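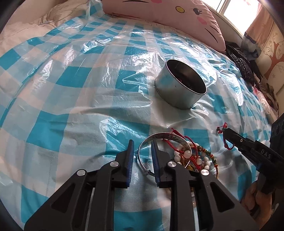 Bangle, beads and one round tin, on the gingham.

About Andberg

Andberg untangles jewelry. Asuka Fukuda started the business on her own bed one July, after her aunt handed over a bag holding 30 years of necklaces in a single knot. The bed is still our main workbench. We priced a real one and bought more tins.

Send us the lot: string bracelets, beaded strands, the bangle you swore you lost in a move. Ademir Damasceno does the sorting and Fumiko Yoshida restrings whatever gave up along the way. Most piles go home in 5 days. Chains finer than thread take longer, and you will hear Ademir sigh if you call to ask.

We don't appraise anything. If it was your grandmother's, it's priceless, and we charge $24 a pile regardless.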